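## 4. General nouns in the lost-property registers

### 4.1 Material

The registers come from the Clotine bus station and cover the period in which the lost-property counter was run by the company Ukex. Before this period the counter belonged to the station itself, and the clerks wrote on loose cards, most of which do not survive. Under Ukex the clerks used bound books with ruled columns for the place of finding, the description, the mark of the shelf, and the signature of the person who collected the item. We use only the description column. It is narrow, and this has consequences for the language, to which we come back in Section 4.4.

The books contain 2,543 entries that we could read in full. Entries with water damage or with crossed-out descriptions were left aside, also when the crossed-out words could still be guessed. The transcription was made by Laiba Sandhu and checked against the books by Adeel Dhanial. Where the two did not agree on a reading, the entry was discussed with Rukhsana Baloch, who worked at the counter in her student years and knows the handwriting of several clerks. We kept the spelling of the clerks in all examples.

### 4.2 What we count as a general noun

By a general noun we mean a head noun that says almost nothing about the kind of item, such as *thing*, *object*, *item*, *piece* or *article*. An entry such as "small thing, blue, from seat" has a general noun as its head. An entry such as "small umbrella, blue" has not. The difficult group is formed by *part* and *piece*, because these words can be general ("a piece, metal") or can belong to a phrase which is quite exact ("piece of chess game, horse"). We followed Verhoeven's test here: if the word can be replaced by *thing* and the clerk would still have written the same entry, the noun is general. Gerrit Verhoeven kindly looked at our borderline cases and disagreed with us on a few of them, mostly on *part*. We have kept our own decision in these cases, but they are marked in the appendix.

With this definition, 363 entries have a general noun as head. They are not spread evenly over the books. In the early books they are rare, and in the later ones they become a normal way to open a description.

### 4.3 Size and the general noun

The first question is whether the general noun is connected with the size of the item. It would be natural to think so. A coat or a suitcase has a name that everybody knows, while a small plastic closing from the inside of a bag has perhaps a name in the factory, but the clerk does not know it, and the owner does not know it either. Usmani has made the same remark on the household lists of Grodutach, where the big furniture is named with much care and the contents of the drawers are given together as "small things."

Our material supports this only in part. The adjective *small* is indeed the most frequent companion of the general noun, and the typical case is an item that could be held between two fingers and has no packaging or writing on it. A single small object of this size (Figure 2), when it is found alone and without the larger thing to which it may belong, gives very little help to the person who must write it down. The surroundings are missing, and in everyday life we name small objects very much by their surroundings. A screw from a chair is called a screw from a chair as long as the chair is there.

However, small items with an old and common name are almost never given a general noun. Keys, rings, coins, buttons and thimbles are named directly, however small they are. On the other side, we find general nouns for rather large items, for instance "long thing in brown paper, heavy one end." Size is therefore not the cause in itself. It goes together with the general noun so often for the reason that many nameless things are small.

### 4.4 The order of the description

When the head noun is specific, the clerks usually write the color directly after it and stop there. When it is general, the description becomes longer, and the order changes. The material comes first, then the shape, then the color, and at the end quite often a guess about the use, introduced by *maybe* or *for*:

> small thing, metal, bent like letter S, gray, maybe for curtain

> object, rubber, round with hole, for bottle or pipe

> piece, wood, flat, one corner broken, color of tea

The last part is interesting to us. The clerk does not put the guess in the place of the noun, although this would save space in the narrow column. "Curtain hook" is shorter than the whole first entry. In our view the clerk protects himself in this way. If the owner comes and asks for something else than a curtain hook, the entry is still correct. Baloch remembers that the clerks of the evening shift were told to be careful with names after a disagreement about an item which was entered as a "watch" and which the owner called a compass. We could not find this item in the books, and we report the story only as a memory.

One clerk, who signs as Qureshi, is an exception. In the entries of this hand the guess stands at the head and the doubt follows it: "hook, if hook, metal." The construction *X, if X* occurs 6 times, always in this hand. We do not know whether it was a personal habit or was taken from another language spoken at the station. Usmani (personal communication) considers the second explanation more probable and names two regional languages in which a similar construction is usual in spoken language. Our material is too small to decide it, and the next section leaves the entries of Qureshi out of the comparison.
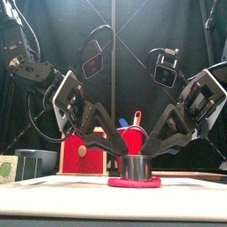
*Figure 2. A single small object on a white work surface.*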